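The night shift at Prirna is mostly me, a kettle and Trustar. Trustar is the arm. I know it's only a model number with ideas above its station, but you spend enough nights with something and you start saying good evening to it.

We work in the sim, the pair of us. Chauke (that's the company, long gone now apart from the name on my payslip) still trains all its arms on a pretend table in a pretend room before they're let near anybody's gran. It's 2060 and you'd think they'd have come up with something grander, but no, it's card games. If an arm can sort cards without creasing one, the thinking goes, it can hand somebody their tablets. So I sit there with my tea and I watch it play Sultow, a game so dull I've never met a person who chose it, and I press the big key if anything goes funny.

I'd never pressed the big key. Six years!

Anyway, the night I'm telling you about, Mpho Shezi had left me a note on the desk that said "new timing patch, should be fine", and I've learned to be wary of "should". I loaded up the table, said my good evening and asked for an ordinary round.
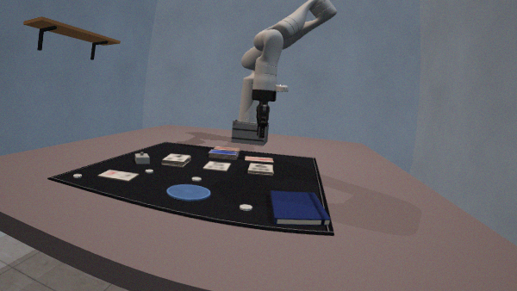
It just hung there. I gave it a minute, then another one, and I'd got as far as opening the biscuits when the log started to scroll. Card placed. Card placed. Card placed. Line after line, all very cheerful, and every one of them a fib, as the arm hadn't budged. I remember leaning right in to the screen as if it might whisper something to me.

I rang Charmaine Modise at home. She wrote half the safety code and she answers the phone like she's been sitting on it.

"Is it moving?" she said.

"No. But it thinks it is."

"How many moves does it think it's made?"

I looked. "1000."

She went quiet, and I could hear her putting shoes on, and that frightened me more than the log did. An arm that's stuck is a nuisance, she told me later. An arm that believes it's somewhere else is how you get a broken wrist, and she didn't mean the robot's. The same patch was due to go out to the care homes in January. Real kitchens, real people reaching across for the salt.

"Don't press anything yet," she said. "I want to see what it does when it catches up."

So I sat on my hands, and I mean that, I put them under my legs. Then Trustar woke up. There was no warning at all, it went from nothing to busy in the time it takes to blink, and it went for the cards as if it was late for something. I switched to the high view so I could see the whole mat.
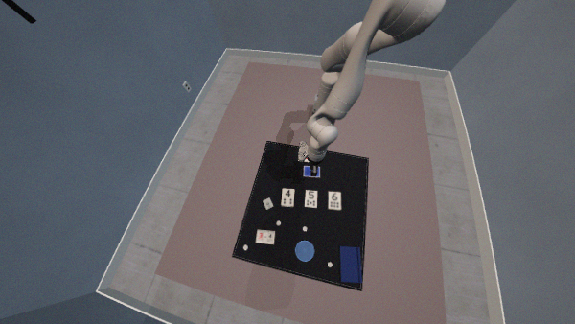
*Trustar down at the small blue item, with the 4, 5 and 6 in their row.*

"It's tidy," I told her. I was quite proud for a second, like a parent at a recital. "It's got a row out and everything."

"What's the gripper force?"

I hadn't looked at the gripper force. I looked at it then. The number was climbing, slow and steady, and the log was telling me the fingers were open and on their way home.

"Charmaine, it says it's let go."

"And has it?"

I pressed the big key.

It's a horrible key, very stiff, and it makes a clunk you can feel in your elbow. The screen froze and so did the log, and I sat there breathing through my nose. She came in 2 hours later with her coat on over her pyjamas and read the whole thing through from the top, eating my biscuits. The patch had got the arm's clock running ahead of its body, she said, and every check we had was asking the clock.

Mpho was mortified, poor love. He took the patch down himself and wrote a new check that asks the fingers directly, and he bought me a better kettle, though I don't know what that had to do with it.

They wiped Trustar and started it over the following week. It plays perfectly well now. I still say good evening, but I keep one hand near the key while I say it, and I read the force before I read the log.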